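How do I get dark marks and a dull look off a white table top?

Posted 17th May in Home & Cleaning

Hi all, hoping somebody here has been through this. I bought a used white table off a neighbor for 80 dollars last summer and it's become the everything table at our place. Homework, bills, sewing, dinner when the good table is covered in laundry (so, always). It's a smooth white top and I'm pretty sure it's some kind of laminate, but there was no paperwork with it. The only thing on the underside is a sticker that says Dimell and a number, 690, and I can't find anything useful by searching for that.

The problem is that it never looks clean anymore. There are gray scuffs that show up when the light comes in low, and then little dark specks that look like crumbs until you try to wipe them off. I've tried dish soap and warm water, which gets the sticky stuff but leaves the gray. I've tried window cleaner, which made it streaky. My sister-in-law swears by bleach and I'm scared to go there because the edge is real wood, or at least I think it is, and I don't want it going blotchy on me.

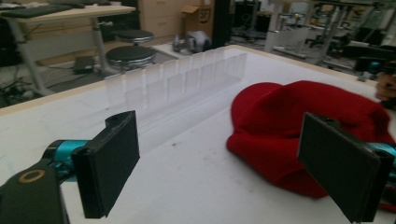
I also tried one of those white melamine sponges on a corner. It did take the gray off, I'll give it that, but now that corner looks a bit flatter than the rest when I get down at eye level. Did I ruin it? Is there a way to do the whole top so it matches, or should I quit while I'm ahead? I don't want to paint it and I really don't want to buy another one – a new table close to this size at the Bolton outlet is 400 dollars before delivery.

Thanks in advance!

tablemess_mom

pinecone80

You didn't ruin it. Those sponges are a very fine abrasive, so they do knock the shine down a little, but on a table that's been used every day you're the only one who will ever notice.

What I'd do, in this order. Wash the whole top with dish soap and warm water and rinse it twice with a clean cloth. People skip the rinse and then the leftover soap grabs dirt and you get that gray film back in a week. Dry it with a towel. Then mix baking soda with a little water until it's like runny toothpaste, put it on the scuffs only, leave it for five minutes and rub with a soft damp cloth in small circles. Light pressure! Let the paste do it. Wipe, rinse, dry.

For the dark specks, get some rubbing alcohol on a cotton ball and hold it on the spot for a few seconds before you rub. If they're ink or marker or shoe polish or whatever, they should start to lift. If a speck doesn't budge after two or three tries it may be a tiny chip where the dark layer underneath is showing, and no cleaner will fix that. Run a fingernail over it. If your nail catches, it's a chip.

Test the alcohol someplace hidden first, like the underside if it's the same finish. And keep all of this off the wood edge. I put painter's tape along mine when I do it, and it takes two minutes.

No bleach. It can yellow some white tops over time and it will definitely do something ugly to bare wood.

My own table is a hand-me-down that has been through two kids and a slime phase, so I speak from experience. The slime was vinegar and patience, if you ever need that one.

grout_and_about

just use toothpaste. the plain white kind not gel. works on everything, walls, sneakers, my stove. rub it on with an old sock and wipe off

Marlo_K

I'd go easy on the toothpaste. Some of the whitening ones are grittier than baking soda and you could end up with a lot more flat patches like your corner.

I agree with most of what pinecone80 said. A couple of things to add from my side – I refinished and resold furniture for a few years, mostly desks and kitchen tables, so I've cleaned a lot of white tops.

First, figure out if it's laminate or paint. Put a drop of alcohol on a cotton swab and rub it on the underside of the top, or way back by the edge. If white comes off on the swab, it's a painted surface, and you should stop there and stick to mild soap. If nothing comes off, you're likely fine to go ahead.

Second, for gray scuffs that look like metal or rubber rub marks, a plain white eraser is great. The kind for art class, not the pink one on a pencil. It's slow but it doesn't dull anything I've tried it on. I did a whole desk that way once while watching a ball game.

Third, evening out the shine. I use a spray polish made for countertops. Fuchs makes a decent one and so does Tunix, and I can't say I see much difference between the two. Two thin coats, buffed dry in between. It won't fill chips but it does even out the patches so your corner won't stand out so much. Don't use furniture wax on the white part, it gets smeary and picks up every fingerprint in the house.

The wood edge is its own little job. If water soaks in and leaves it darker for a while, whatever finish it had is gone. Let it dry overnight, give it a very light pass with fine sandpaper and wipe on some clear finish. Tape off the white first. One small can will do it several times over and the rest keeps for years if you press the lid down properly.

tablemess_mom

Thank you both so much! Did the swab thing and no white came off, so laminate it is, I guess. The eraser is working on the scuffs by the window side and I've got a very sore wrist and a pile of eraser crumbs. Two of the specks came off with alcohol and one catches on my nail, so that one's staying. I'm going to put a plant on it. The polish and the edge will have to wait till June when the kids are at their grandma's.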